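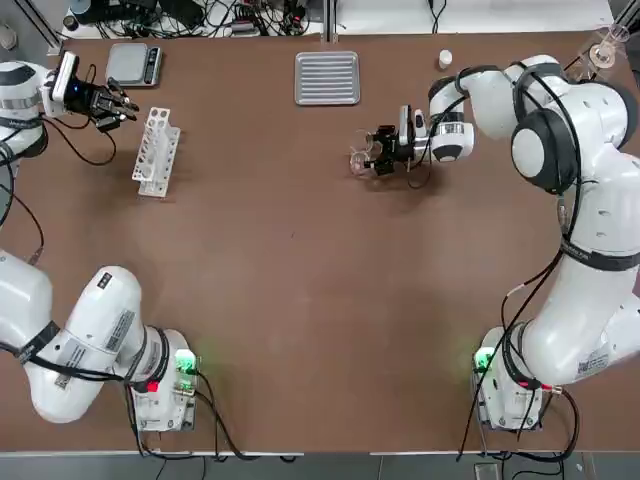
The man from Huttunen had left a sheet that said the right gripper needed service every 3,000 cycles. I had my doubts. At Kodbridge we had changed its pads at 400, and 400 later they were slick again.

"Green light," said my supervisor. "It's fine."

The light was green the night it dropped a flask, too. I kept that to myself and gave it the small beaker, the one I could afford to lose. The gripper closed and tipped it over the brown tabletop. On the other side the black hand stayed open beside the rack, waiting on a program I didn't trust either.

I put my ear near the wrist. A tick, then a pause, then a tick.

"Hear that?"

"Hear what?"

I wrote it in the book under Tuesday, May 8, 2018: finger screw, right side, maybe the bearing. The Bimel software had already filed its own report. No faults found. I read it twice and went to get the hex keys.

When I came back the supervisor was bent over the arm with his head to one side, holding his breath.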